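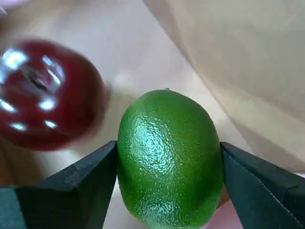

1/ Notes on the release step in Pimholm, our pick-and-place stack. Most of the faults we logged over the summer were filed under "grasp". When Annelore Oltmanns went back through the logs, the bulk of them belonged to the second after the grasp, when the fingers open. So the grasp planner got left alone and we rewrote the part that lets go.

2/ The old release was one line. Reach the place pose, command the gripper to full open, wait 800 ms, retreat straight up. It works on a bare table. It works badly in a box with side walls, where full open can put the outside of a finger into the cardboard or into whatever was placed there first.

3/ The new release is three states: settle, part, clear. Settle holds the place pose until the filtered wrist load stops changing. Part opens the fingers only as far as the fitted object width plus a margin. Clear moves up along the finger axis, and full open is allowed only once the tips are above the highest wall in the local map.

4/ The margin is a parameter (release.margin_mm) and it is per object class. Round fruit gets a smaller one than you would expect. A wide, fast opening lets a lime roll; a narrow, slow one gives it time to sit. Róisín Fitzgerald argued for a single global value and we tried that for a week. It was a poor fit for anything long.
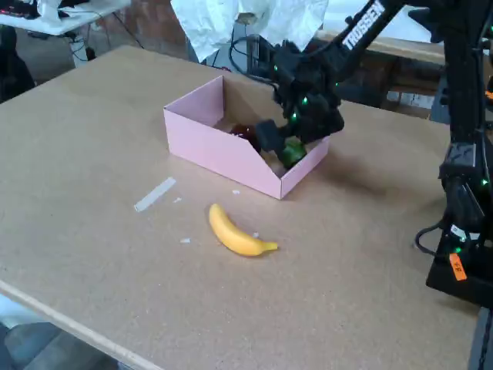 5/ The state machine runs at 1000 Hz in the controller process. Perception doesn't, and this was the cause of a bug that took far too long to find. The planner stamped each wall estimate with the time it arrived. It should have used the time the image was captured. Any delay in the image queue became a position error in the map.

6/ The fix is dull. Every estimate now carries its capture time, and the transform lookup uses that time or fails. No fallback to "latest". If the lookup fails, the arm holds and asks for a new estimate. Henok Gebru wrote the test, which feeds the planner deliberately late frames and checks that it refuses them.

7/ Wrist views need care. With something in the fingers, the near part of the view is the held object, and anything behind it may be smeared by the arm's own motion. We now mask the gripper and held object before fitting, and drop any segment where the blur score is above threshold. The fixed view carries the wall estimate on its own during the final approach.

8/ Collision model: the box is five thin slabs, with the front wall allowed to be lower than the back. The earlier version used one bounding height for all four sides, so the planner never considered coming in over the low front edge. Separate heights opened up approach paths that had been ruled out for no good reason.
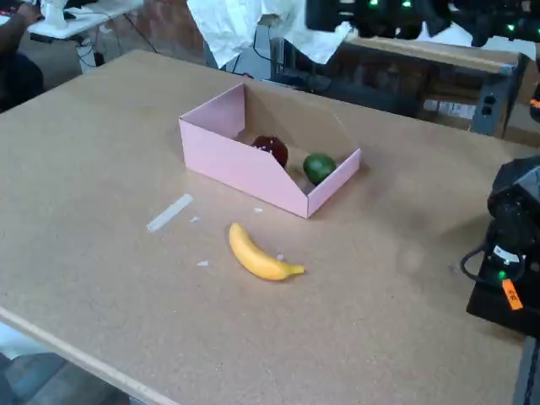 9/ Items that haven't been placed yet are obstacles too. A banana lying in front of the box takes up much of the room the elbow-low approach wants. The planner now charges a cost for sweeping over unplaced items at low height. It's a soft cost, as a hard one left us with no valid path too often.

10/ Bits of tape and small debris on the table used to turn up as tiny objects. They are now dropped by a minimum height filter after the plane fit. Colour is not used. We had a colour rule, and it removed fruit labels and highlights on shiny skin, which left holes in the masks.

11/ Tooling. Setlow, the log viewer, can now line up controller state, gripper width and both camera streams on one time axis. You can scrub by state transition, so "show me every entry into part" is one key press. Oisín Nic Giolla's branch adds a diff view between two runs. It is slow on logs with more than 2000 transitions and he knows.

12/ Known problems. Settle can time out if the cable drags on the wrist and the load never goes flat. The width fit is poor on anything strongly curved. The local map does not model cardboard bending, so a wall that has been leaned on is wrong until the next full estimate.

13/ Planned for October: per-side wall updates during clear, and a proper timeout policy for settle in place of the current one, which is to log a warning and carry on. Config changes are in the release notes. If you have your own object classes, set release.margin_mm before you upgrade; the default is tuned for round things.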